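NOTA DE PRENSA

Arkum retira temporalmente el firmware de su pinza manual por un fallo en el control de fuerza

Os escribo desde Arkum para contaros un problema que hemos tenido con nuestra pinza manual, y prefiero que lo leáis aquí, con todos los detalles que tenemos, antes que a trozos en un foro. Soy la persona que lleva el producto desde el primer prototipo, así que me toca a mí dar la cara.

En julio, durante unas pruebas en el taller de Llorente, dos pinzas siguieron cerrando los dedos después de soltar el gatillo. No fue un tirón brusco, fue más bien un apretón lento que no paraba hasta llegar al tope mecánico. Una de ellas reventó un envase lleno (y mojó medio banco de trabajo, todo hay que decirlo). La otra le pilló la yema del dedo a una compañera, que se quedó con un moratón y volvió al trabajo esa misma tarde. Está perfectamente, pero el susto nos lo llevamos todos.

El origen está en la versión 2 del firmware. Cuando el sensor de fuerza pierde la señal un instante, el programa se queda con la última lectura buena y sigue pidiendo par al motor como si todavía no hubiera tocado nada. Con objetos rígidos casi no se nota. Con un envase blando, que cede poco a poco, la cosa cambia mucho, y por eso hemos repetido los agarres con botellas de plástico a medio llenar, que son las más traicioneras.

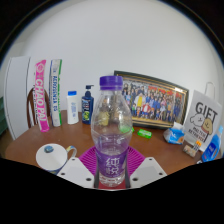

La electrónica del sensor la fabrica Brurkham, que nos ha ayudado muchísimo estas semanas y ha revisado con nosotros el conector. El cable va demasiado justo y en 9 unidades hemos encontrado el contacto flojo. Pero que quede claro: el cable puede fallar, y el programa tenía que haber abierto los dedos en cuanto faltó la señal. Eso es cosa nuestra.

¿Qué tenéis que hacer si usáis una? Apagadla y volved a la versión anterior, que se descarga desde la página de soporte. Si no podéis, no la utilicéis con la mano libre cerca de los dedos de la pinza. Y si habéis notado cualquier cierre raro, ¡escribidnos, por favor, aunque os parezca una tontería! Cambiaremos el cable gratis en todas las unidades, también en las que ya están fuera de garantía.

La versión corregida está en pruebas y no voy a prometer fecha. Pensábamos presentarla en Fira y no llegamos. Iremos igualmente, con una pinza abierta sobre la mesa para enseñar el conector nuevo a quien quiera verlo.

Contacto de prensa y soporte: a través del formulario de la web de Arkum.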